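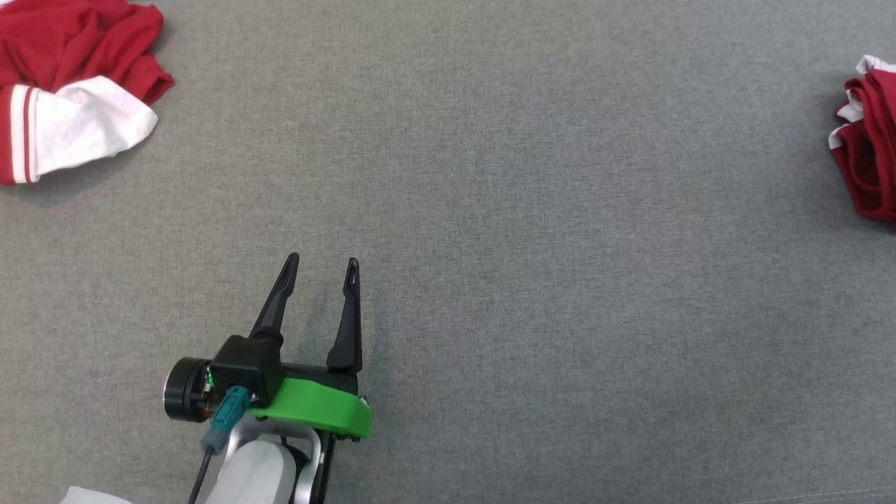
Buying arms for a laundry: an interview with Thư Phùng

Thư Phùng runs operations at Nisbet, a contract laundry that washes and returns kit for sports clubs, schools and a few leisure centres. Over the past year she has been working out what it would cost to put robot arms on part of the folding and sorting work. I went to talk to her about the money side of it, as most of what gets written about these machines skips that part.

She started with the budget. The first version was a single line for "robot", with the price from the supplier's quote next to it. She still has the spreadsheet.

"It went to our finance director, Periklis Petridis, and he sent it back the same afternoon with one question, which was what does it stand on. I hadn't put in a table. I hadn't put in the power, the fencing, the spare fingers, anything. I had bought an arm, on paper, and nothing for it to do its job with."

The second version had 14 lines. The arm was still the largest of them, but it came to less than half of the total. The rest was the bench, the gripper, cabling, the computer, a safety assessment, electrical work, staff training and what she calls "the drawer", meaning the spare parts you keep on site.

I asked which of those had been hardest to price.

"The gripper, by a long way. An arm is an arm. You look at reach and payload and how long the warranty is, and you can compare two of them on a sheet of paper. With the gripper it depends on what you're picking up, and we pick up cloth. Shirts, shorts, socks, bibs. A shirt that comes out of the dryer is a different shape every time. Suppliers would ask me for the dimensions of the part and I didn't have any to give them."

Nisbet looked at suction first and dropped it. Sports fabric is often full of small holes, and the cups she tried wouldn't hold it. They went with two-fingered grippers with narrow tips, which can get hold of a fold or the edge of a sleeve. The fingers are treated as a consumable in the budget, and there is an allowance for replacing them every four months.

"That's a guess," she said. "I'd like to say it came out of testing, but we haven't run for long enough. The supplier said it depends on use. Everybody says it depends on use. I picked a number so there would be a number."

The work surface took longer than she expected as well. A bare bench let the clothes slide when the fingers pushed at them, so they went to a cloth covering. Grey was chosen because almost none of the clubs wear it, and the cameras have an easier time telling a shirt from the bench. The covering is cheap, but it has to be held flat and washed, so the budget carries spares.

"Being a laundry, we can manage the washing," she said.

Quotes came in from two firms, Storlow and Drunex. Storlow offered a complete cell, installed and commissioned, at a fixed price. Drunex offered the arms and grippers on their own with a yearly support contract, and left the rest to the customer. On the face of it Drunex was much cheaper. Petridis asked her to put both on the same basis over four years, with Nisbet's own staff time costed in.

"Once you did that they were close. Not the same, but close enough that price stopped being the thing we argued about. What we argued about was who turns up when it stops. With Storlow it was one phone number. With Drunex it was their number for the arm, and me for everything else."

They went with Drunex all the same. I asked why.

"Because of the kit. Every season the clubs change something. New collar, new trim, a different sort of fabric. In the fixed cell, any change to the job was a chargeable visit. I added up how many changes we'd had in one season and multiplied it by the day rate and that was the end of it for me. Periklis took a bit more persuading."

Petridis joined us for part of the conversation, and said his worry had been a different one.

"I wasn't against it," he said. "I wanted to know what we would do if it didn't work. What could we sell, what could we send back, what were we stuck with. You can't send back a concrete floor repair. So we split the spending, and anything that couldn't be recovered had to wait until the trial had gone well enough."

The trial is the stage they are at now. It has a separate budget, agreed in April, and a short list of tasks: picking up a loose shirt, moving it to a clear part of the bench, and later on folding it and adding it to a stack. Folding is the hard one, and Phùng doesn't expect it to be at the speed of a person for a good while.

"If you put it next to one of our folders it loses, easily. I've told the directors that. The case was never that it's quick. We struggle to fill the evening shift, and if it can work slowly through a basket in that time then it has done something useful. The sums are based on the evening only. I left the daytime out completely."

The staff were told about the plan before any order was placed. Two of them asked to be trained on the arms, and their training hours are in the budget too, at full pay - another line missing from the first version.

There was one item that she would cut if she did it again. Nisbet paid for a planning study from a consultancy called Lestow, which took eight weeks and covered the whole building.

"It was a decent report. But it planned for a full line of arms, and we were trying to decide on one. Most of it we couldn't use. I'd have been better off spending that on a second gripper, so that we weren't sat waiting when the first one needed attention."

And the things she is glad she included? She mentioned the spares, and the contingency, which was set at up to 14 per cent and has been partly spent on cables and mounting parts. She also put in an allowance for her own time, which she had to defend.

"People think a manager's time is free. I was down there for hours with this thing. If I'm doing that then I'm not doing the rotas, and somebody else has to."

The decision on whether to order more arms will be made when the trial money runs out. Phùng has already started the next spreadsheet. The table is on line two.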